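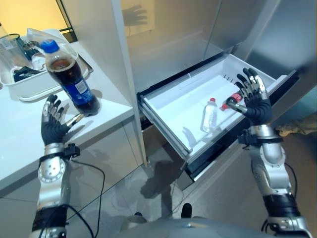
Freezer drawer open, with the worktop alongside.

Koo Bottom-Drawer Fridge Freezer, brushed stainless steel

Sold by Porkik Kitchen Appliances
Page last updated Aug 26, 2021

Overview

The Koo is a full-height fridge freezer with the fridge at the top and a pull-out freezer drawer underneath. It is made for households that open the fridge many times a day and the freezer only once or twice. Everyday food sits at eye level and the frozen food is kept low down, where you look into it from above.

The doors have a brushed silver finish. The inside of the freezer drawer is white plastic with ribbed sides, and there is a black frame along the front edge of the drawer.

We have sold the Koo since July. It replaces the earlier Skostudeo model, which had a hinged freezer door and three small baskets. Customers who owned the Skostudeo often asked for a single deep space that would take a large joint or a pizza box laid flat, and the Koo drawer was chosen with that in mind.

The freezer drawer

The drawer slides out on two runners. Pull from the middle of the handle and it will come out straight. If you pull hard from one corner it can feel stiff, particularly when the drawer is full.

Frozen peas, bread and bags of chips can go in loose. For smaller items we suggest the Civasum divider, a plain white insert that stands across the drawer and can be moved forwards or back. It is sold separately and can be washed in warm water with a little washing-up liquid. Do not put it in the dishwasher.

Heavy things should go at the bottom and towards the back. Keep the contents below the top edge of the drawer. A bag that sticks up will catch when you close it, and the drawer may then stay open a crack without you noticing. An alarm sounds after 2 minutes if the drawer has not been shut properly.

Do not store fizzy drinks in the freezer drawer. Cola, lemonade and beer swell as they freeze and the bottle or can may burst. Large bottles belong in the fridge door, where the lowest shelf is deep enough to hold them upright. Glass jars of soup or stock may be frozen if the maker of the jar says so, with a good gap left under the lid.

Fitting it beside a worktop

Most of our customers put the Koo at the end of a run of units, with the worktop next to it. This works well for unpacking shopping, as bags can be set down on the worktop and the food moved straight across. Leave enough clear floor in front for the drawer to come out fully and for a person to stand behind it. In a narrow kitchen, measure this before you order – it is the most common reason for a return.

The side of the fridge needs a small gap for air, given on the fitting sheet packed with the appliance. Please do not fill this gap with trim or sealant. The feet at the front can be turned to level the fridge. If the floor slopes, set the front very slightly higher so that the doors swing shut by themselves.

Cleaning

Wipe the doors with a soft damp cloth, following the direction of the brushing, then dry them with a clean one. Fingermarks show more on steel than on a painted door. A drop of baby oil on kitchen paper will lift most of them. Scouring pads and cream cleaners will scratch the finish and the marks cannot be polished out.

The freezer drawer should be emptied and wiped out twice a year. Crumbs and bits of ice tend to collect between the ribs at the sides, and an old soft toothbrush is useful for these. Dry the plastic well before you put the food back. The black frame at the front only needs a wipe.

The Koo is frost-free, so there is no need to defrost it. If you see a build-up of ice, check the seal for crumbs first, then check that nothing is stopping the drawer from closing.

Details

Product name: Koo
Type: fridge with freezer drawer below
Finish: brushed stainless steel
Freezer drawer interior: white plastic, ribbed sides
Freezer capacity: 100 litres
Defrosting: automatic
Open drawer alarm: yes
Guarantee: 2 years, parts and labour
Spare parts: seals, runners, feet and door shelves kept in stock

Delivery

Delivery within 52 miles of our warehouse is free and includes carrying the fridge into the kitchen. Beyond that there is a charge, shown at the checkout once you have entered your postcode. We can take your old appliance away if it has been emptied and switched off the night before.

Stand the new fridge upright for four hours before plugging it in, then leave it running overnight before adding frozen food. Please check the doors for dents or scratches while the driver is still with you and write anything you find on the delivery note.

Often bought with the Koo

Civasum drawer divider, white
Civasum fridge door bottle rail
Porkik stainless steel cloths, pack of two
Replacement drawer seal, black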